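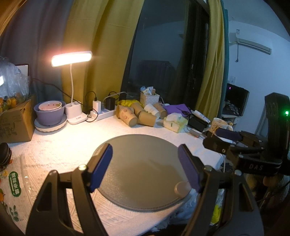 2 min read

I've been meaning to put up some pictures of how I look after my pair of hand-held grippers, and Fongchan Bunnag keeps asking what I do to them between sessions, so this page is mostly for her (hi Fongchan!). We call the pair Limo. Don't ask me to tell left from right by the name, it's one name for both.

The round gray board up top is what I like for checking the fingers. It's flat and it has a proper rim, so I bring one pad in at each side and look at how they meet the edge. If one of them lands crooked I want to know before I start on anything small. I tried doing this on a cereal bowl for most of January and drove myself nuts, the curve hides everything!

The little silver screws near the tops of the fingers get a look too. A quarter turn if one feels loose, then I leave it alone. Rhodri Lewis tightens his until they squeak and then wonders why his fingers drag.

I go through the whole thing every 3000 closes, which sounds like a lot until you've spent a weekend picking stuff up. With the lamp on and tea nearby it takes me 27 minutes for both, more if I drop a screw in the tablecloth (the raised pattern swallows them whole, I really should put a tray down).
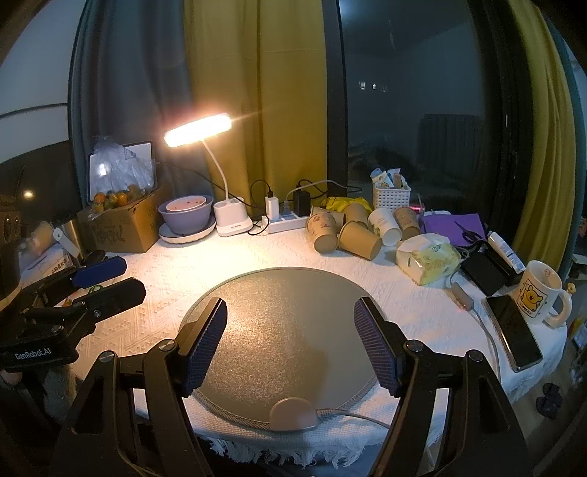 Limo wide open over the round pad, with the other half turned sideways at the left.

Wide open is how I like to look at the joints. You get both linkages in one go, and with the arms mirroring each other a bent bar ought to jump right out at you. I open and close slowly, watch the pivots, then do it again with my eyes shut and just feel for grit.

Those dark blue pads are ridged, and lint loves the ridges. I use a soft toothbrush and plain water, then let them air out overnight. Marlene Pfeiffer swears by alcohol wipes, but I went through 9 pads one year doing it her way and I've gone back to the toothbrush.

Next job is the spare set of pads. I still haven't decided if I'm swapping both sides together or only the one I lean on. Tell me what you do!

Recent galleries
Re-gluing the feet on the Tendon stand
Nipon's parts drawer, before and after
A afternoon at the Prasertsri workshop
16 screws and one magnet
Zorkedach cable ties, round two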